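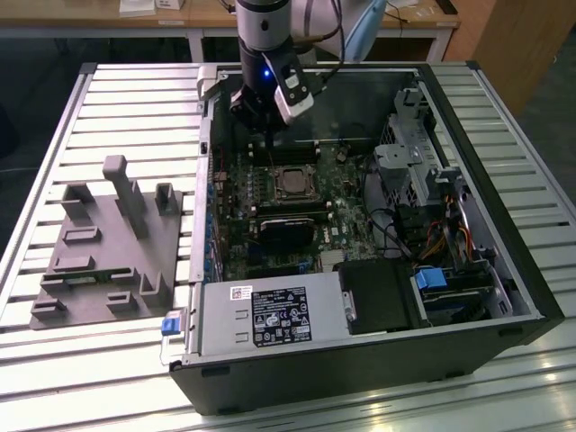

Photo: Anayeli Mendoza / Brillbridge

Brillbridge Illier 2 Electric Gripper

Two-finger parallel gripper for small-part handling, electronics disassembly and bench automation

Overview

The Illier 2 is an electric parallel gripper for light collaborative arms. It was designed for work inside enclosures, where the gripper has to reach down past walls, cables and brackets to get to the part. Typical jobs are pulling memory modules, lifting expansion cards, unplugging connectors and placing small boards into fixtures.

The gripper runs on the 24 V supply at the tool flange. No compressed air is needed. Position, speed and force are all set in software, and the fingers report their position back to the controller during the move.

Brillbridge sells the Illier 2 on its own or as part of the Bench Kit, which adds a fixture plate, a set of blank fingertips and a flange adapter.

Specifications

Stroke: 60 mm total
Grip force: 5 to 60 N, adjustable
Fingers: 2, parallel motion
Gripper weight: 800 g with standard fingertips
Supply: 24 V DC
Communication: Modbus RTU over RS-485
Mounting: ISO 9409-1-50-4-M6, other patterns with adapter
Fingertip change: two screws per finger
Warranty: 2 years

Choosing between the Illier 2 and the Solís

We get asked about this more than anything else. Both grippers mount on the same flange pattern and use the same command set, so a program written for one will mostly run on the other after the stroke limits are changed.

The Solís is the larger unit. It opens wider, holds harder and is the better choice for boxes, housings and whole drives. It is also taller and wider across the body. In an open workspace this makes no difference. In a computer case it does, and on some approaches the body will touch the case wall before the fingertips reach the board.

The Illier 2 has a narrower body and finer force control at the low end. It will not lift a heavy power supply. If your work is a mix of both, fit a tool changer or plan on two arms. We don't recommend using the Solís with long custom fingertips as a substitute. The extra length flexes under load and the reported force is no longer reliable.

Bench comparison

Dayana Huerta at our applications lab ran both grippers on the same job: memory modules and one expansion card, taken out of a desktop tower lying on its side with the panel off. The arm, mounting position and approach heights were the same for both.

Memory modules: The Illier 2 gripped the modules at both ends of the force range we tried and did not need a second approach. The Solís needed slimmer fingertips before it would fit between the modules and the nearby cables.

Expansion card: Either gripper will lift the card once the retention latch is open. Neither one opens the latch on its own with standard fingertips. We used a hooked fingertip for this step, drawing available on request.

Cable clearance: Loose power cables were the main cause of stopped runs with both grippers. Tie them back or add a camera check before the descent. The force limit will stop the arm if a cable is pinched, but the run has to be restarted by hand.

Cycle time: The Solís closes faster over a long stroke. For small parts the difference is too small to matter, as most of the cycle is arm travel.

Results depend on the case layout. If you are planning a line that handles several models, send us a sample of each and we will run it before you order.

Arm and controller compatibility

The Illier 2 works with any arm that has a 24 V tool supply and an RS-485 connection at the wrist or along the arm. For arms with no serial connection at the tool, use the external cable and the Plotdale interface box. Route the cable with enough slack for full wrist rotation and clip it at the elbow.

Drivers are supplied for Python and ROS 2. The grip command takes a position, a speed and a force, and returns when the fingers stop moving or the force limit is reached.

In the box

Illier 2 gripper
Standard fingertips, one pair
Rubber-faced fingertips, one pair
Mounting screws and dowel pin
Tool flange cable
Printed quick start guide

Fixture plates are sold separately or with the Bench Kit. Files for printing your own are on the downloads page.

Care

Wipe the finger rails with a dry cloth every week in normal use. Do not oil them. Check the fingertip screws after the first 60 hours and again at each fingertip change. Wear on the rubber faces is normal and is not covered by the warranty.

The gripper is not sealed against liquids and should not be used for washdown or coolant work.

Ordering

Part number ILR-2-60
Bench Kit: ILR-2-60-BK

The Illier 2 is in stock. Bench Kit orders placed now ship in December. Loan units are available for five working days, with a deposit, to customers who already have a compatible arm. Contact the applications desk with your arm model, controller version and a photo of the part you need to pick up.

Page updated 26th November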